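August 3, 2024

Up at a stupid hour because the gulls on Foruleo Terrace have learned to walk on the skylight, and they do it in what sounds like court shoes. Lay there composing a letter to the council. Got as far as "Dear Sir or Madam, I am not a vindictive man" and fell asleep again, so the gulls win another round.

It was the day of the allotment show in Kokuvthorpe, which I had been pretending for weeks not to care about. I had one entry: seven runner beans, as near to straight as I could find, laid on black card. Ragnvald Haugen had entered eleven classes. Ragnvald retired from dentistry and took up onions, and he talks about them in the same soothing voice, as if they might feel a little pressure. He looked at my beans for a long while and said, "Well, you've kept the weather off them."

The bus was late and smelt of someone's pasty. I sat with the beans on my knee like a man carrying ashes. Lesego got on at Cumport with a Victoria sponge in a hatbox and said nothing until the roundabout, when she asked whether I thought the judges would mind raspberry instead of strawberry. I said surely not. I had no idea. I am always being asked things by people who mistake silence for knowledge.
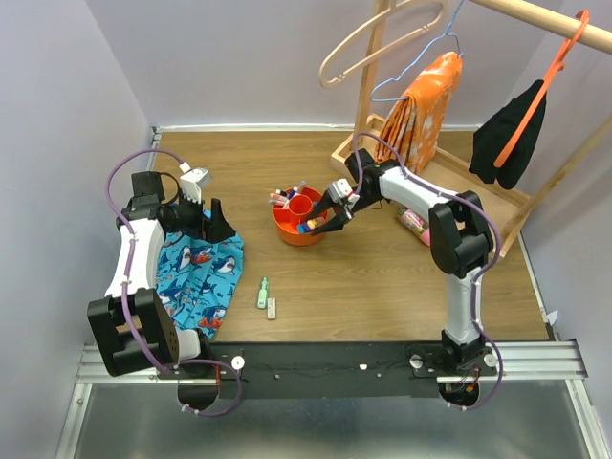
Blue cloth down on the left.

The marquee was at full sauna by noon. The classes are set out according to a system devised in the days of Maj-Britt Midtbø's father, and Maj-Britt defends it as other people defend the monarchy. Vegetables go clockwise, preserves go anticlockwise, and the two meet at the novelty marrows, where there is always a jam. (I made that joke to her. She said the jams were by the tent pole.) My beans were put next to a set so straight they might have been drawn with a ruler. Mine looked, beside them, like a row of people waiting for a bus in the wind.

Result: nothing. No card, no "highly commended", no little comment in pencil. Ragnvald took two firsts and a second and was unbearable in the quietest way possible, going about asking everyone else how they had done. Lesego got third for the sponge. The judge had written "good crumb, unexpected fruit", and she read it out to me several times in different voices. I think she will frame it.

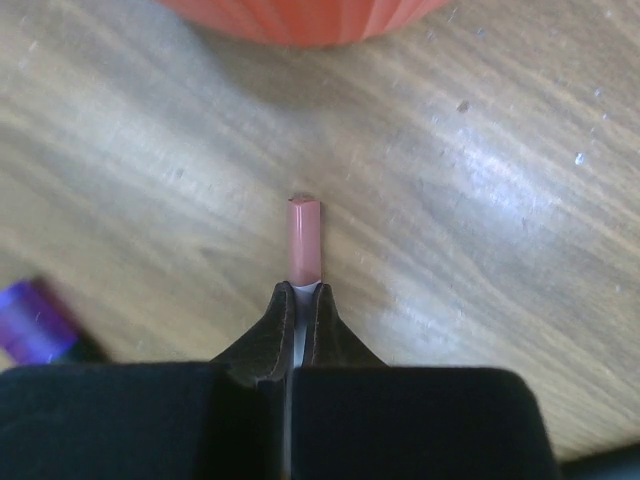 I bought a chutney from Arif Selvanayagam to cheer myself up and then remembered that I have four jars of Arif's chutney already, all opened, all at the same level, like a set of tuning glasses. He makes it out of whatever he has too much of, and this year that was plums and regret. I came home determined to tidy the larder and got as far as the table. A surface like that one, brown and streaky with the grain sweeping off at a slant, hides toast crumbs beautifully until the light gets on it, and then there is the glare and every fleck of dust in the county standing up to be counted. I wiped half of mine and felt I had done enough for a man with no prize.

Ryan Blackburn rang while I had the cloth in my hand. He is after sponsors for the Backlund footpath walk in September and wanted to know what he could put me down for. I said I would think about it, and he said that was what I had said last year, and that he had put me down for it anyway. So I am apparently giving £57 to a stile. I asked if I could at least have my name on it. He said it was more of a gap than a stile.

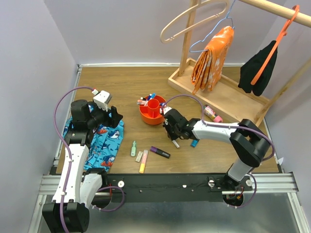

Supper was the beans. There is a bleak justice in eating your own entry, and I will say they tasted very fine, better than straight ones I expect, though I have no way of proving this short of burglary. Ate them standing up with the back door open. I have been thinking the kitchen wants repainting, and I keep coming back to that pale greyish lavender on the walls there, with the thin white strip along the back of the tabletop, all very calm and clean. Mine is magnolia going on nicotine and I have never smoked. Lesego says lavender will make me look ill. I said I look ill in magnolia, and she said yes, but we are used to it.

Must find out what Ragnvald feeds his onions without letting him know I want to know. Must also buy bread. Gulls already back on the skylight, two of them by the sound of it, and one has a limp.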